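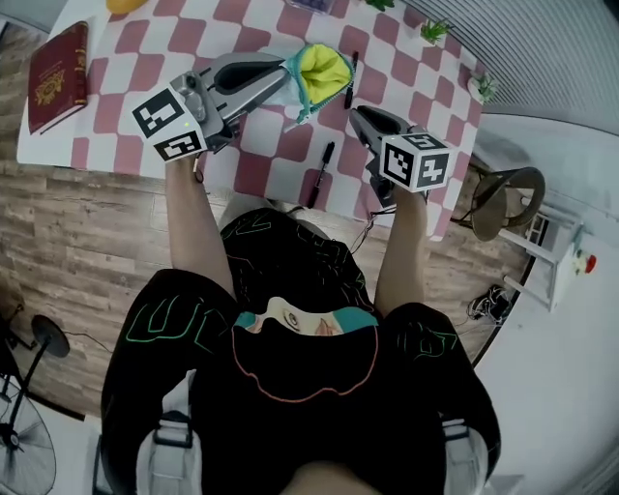 Covley bench, hand-held pair - October 5, 2024

Back on the grippers. Laurinda wanted both of them checked before the next batch, so I went through the pads first and the marker cubes second. Left one grabs the pouch fine. Right one I left open while I looked at its cable, which hangs lower than I like - I'll clip it up with the small ties if Pentti hasn't used them all!

Pads: wiped all 4 with a lint-free cloth, no solvent (Zulmira tried solvent in June and the mesh went shiny, never again). Pulled the screws on the left jaw, put them back with a dab of threadlocker, 2 turns past snug. 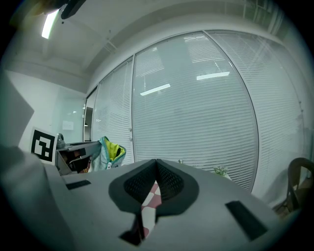 Black mesh pads from the gripper camera, blinds behind.

The view is still a bit tilted to my eye. I shimmed the camera mount and redid the calibration, and the error came down after the third try. Good enough for me, but Rosemarie should look at the numbers, they're in the Pondar folder under "pads". Also, the cube on the right gripper has a tiny bit of play if you push it with a thumb. Not enough to stop work, I think.
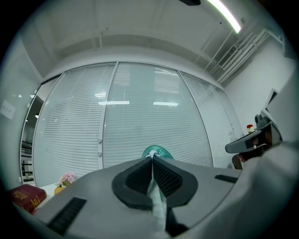 To do

Order 3 spare pad sets from Stidorano.
Tie up the right cable.
New screw for the loose cube, ask Jaime which length.
Rerun calibration once the cube is tight.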